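Okerness Forums > Grippers and End Tooling > Care and Repair

Thread: Hand-held gripper, pad lifting at top corner

Last updated: March
Print this page | E-mail this page

tarnfoot
We have two of the hand-held grippers at the Potton site, both built to the Vena drawings. Unit 2 has started dropping thin parts. It picks up a box or a bottle with no trouble, but anything flat, such as a ruler or a card sleeve, slides out towards the tip.

I cleaned both pads with a damp cloth and let them dry overnight. No change. I then opened and closed it by hand 20 or so times and the movement feels smooth right through, so I don't think it is the linkage. The pads have never been changed. The log says 745 hours on this set.

Before I order anything, is it normal to change the pads only, or do people swap the whole finger?

bracket_end
Pads only, if the finger is straight. Put a steel rule across the face with the pad off and look for light under it. If it's flat, keep it.

Can you post a picture with the fingers open? Look along the seam where the rubber meets the block. Ours always go there first, at the top corner.

tarnfoot
Fully open, on the bench. The left finger is the one I'm asking about. Follow the light line of the seam up to the top corner of the pad.

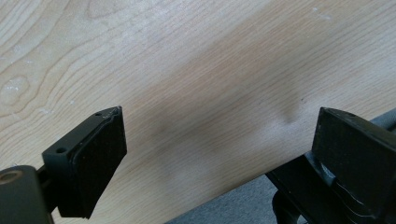
Posted by tarnfoot
Cell technician, Potton

The edge looks a bit frayed or lifted to me up there, and the pad edges have gone round. I can get a fingernail under that corner but no further. The right one feels sound when I press it. I haven't touched the fixings yet.

bracket_end
That would do it. A thin part is held by the last bit of pad near the tip, and if the corner gives, the part turns and slides. A bottle sits lower down, where the rubber is still well stuck.

Change both sides together. If you fit one new pad against one old one, the part will sit off centre and you'll be back here in a fortnight.

lowgear
I don't agree that it needs new pads. We have had corners lift on much newer sets and a dab of contact adhesive sorted it. Clean under the flap with alcohol, wait, thin coat on both faces, wait again, then clamp it overnight with a bit of scrap wood over the pad. One of ours did another 293 hours after that and only came off because we changed the finger type.

New pads from Simard are taking 7 weeks at the moment, so I would glue it today and order a set anyway.

bracket_end
Gluing a corner is fine if the edges are still square. His are rounded. You can stick it down as well as you like and you've still lost the part of the pad that does the work on thin items.

lowgear
Rounded a little. I wouldn't bin them for that.

hexkey_north
While you have it apart, check the pivots. With the fingers open you can see the bronze-coloured ring on the bracket at the left. On ours there's a bushing in that spot and it wears on one side. Hold the body still and rock the finger sideways, across the way it opens. You want hardly any movement. If there's play there, a thin part will slip whatever you stick on the front, and "smooth right through" won't show it up, because a loose one feels smooth as well.

Also take the screws out one at a time and look at the threads. Don't use thread lock where the finger meets the bracket. Someone here did, and it took a heat gun to get it off, which then softened the pad.

tarnfoot
Thanks, hadn't thought of rocking it sideways. Just tried. Left finger has a very slight click. Right finger has none.

hexkey_north
A click is more than I would want. Could be the fixing screws though. Nip those up first and try again before you go pressing bushings out.

tarnfoot
Half right. One of the screws into the finger took a quarter turn. The click is much less now but I can still feel something if I go looking for it.

Plan for now:

1. Glue the corner the way lowgear says and clamp it until morning.
2. Order a pair of pads from Simard, plus a bushing for the left side.
3. Keep the unit on boxes and bottles until the pads come, and use unit 1 for flat parts.

bracket_end
Sensible. Write the pad hours down as nought when you fit the new ones. Half the logs I see carry on counting from the old set.

lowgear
Go easy on the glue. If it squeezes out on to the grip face, wipe it straight away. Once it's gone hard it leaves a shiny patch and you will be sanding it.

tarnfoot
Corner is glued and in the clamp. Does anyone know if the Simard pads come with the adhesive backing already on, or is it bare rubber?

hexkey_north
Bare, last time I bought them. Ask when you order, they've changed it before.

Contact the forum team | Copyright Okerness Forums | Back to top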